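# Midis Robotics Club

**Midis** is a student robotics club, and I should say up front that I was in it for two years, so take this entry as coming from a fan. It meets in the old print shop on the Cordeiro campus, and what it does is teach a pair of table-mounted arms to tidy up. Not glamorous, I know! But try getting a machine to pick up a shirt and you'll see why it has kept people busy for so long.

## How it started

Ermelinda Vieira set the club up as a Saturday thing for first-year students who had run out of lab time. The first sign-up sheet got 40 names, a lot more than the room could hold, and Américo Carvalho (he ran the machine shop back then) talked the department into giving up the print shop. The early projects were line followers and a plotter that drew terrible cats. Arms came later, once Yaqin Tang joined and started asking why everything we built had wheels.

The name is a leftover from a music project that never got finished. Every year somebody proposes changing it, and every year the vote fails.

## The packing table

The club's main project is called Rastex, and it's the one most visitors ask about. Two arms share one tabletop, and students put out the kind of stuff you'd find on a bedroom floor: bags, clothes, books, pens. A member drives the arms through a task by hand, over and over, and the recordings are used to train a program that tries the same task alone. A full set is 200 recordings of one task, and I can tell you that by the end of a set you never want to look at a backpack again. 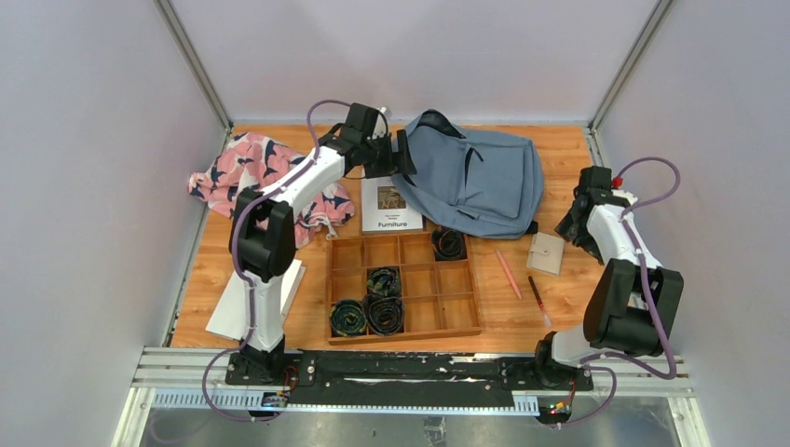 *The Rastex table with a backpack, a patterned pink cloth, and rolled fabric items in the wooden organizer.*

Soft things are the hard part. A book keeps its shape when you grab it, but cloth folds under the fingers and a backpack sags in some new direction every time. Catarina Tavares wrote the club's guide to rolling fabric (four pages, with diagrams) and new members still get it on their first day. Her rule is to roll tight and set the roll in its compartment with the spiral facing up, so whoever is driving can see where the layers are.

Cables get their own page in the guide. They need enough slack for the wrist to turn all the way, and most of us learned that by getting it wrong - I pulled a connector out in my second week and had to write it up in the logbook.

## The July showcase

Once a year the club runs an open event, with short timed rounds and a lot of snacks. Teams of 4 get the same pile of belongings and have to put it in order using both arms. Points come off for dropped items and for touching anything by hand once the clock is running.

The one held on Wednesday, July 17, 2019 is the one people still bring up. Thibault Deschamps and his team finished with 117 points, which was the club record when I left, and they did it by ignoring the big bag until the very end and clearing all the small stuff first. Lots of teams copied that afterward (mine included, with much worse results). The prize was a box of spare motors from Pritolen, a local parts shop that has helped the club out with odds and ends over the years.

## Joining

Membership is open to any student on campus, and you don't need to know how to code. Beginners start out as the person who resets the table between runs, and it's a better job than it sounds, with plenty of time to watch the good drivers and pester them with questions. After a month or so you get your own turn at the controls. Bring a sweater, the print shop is freezing!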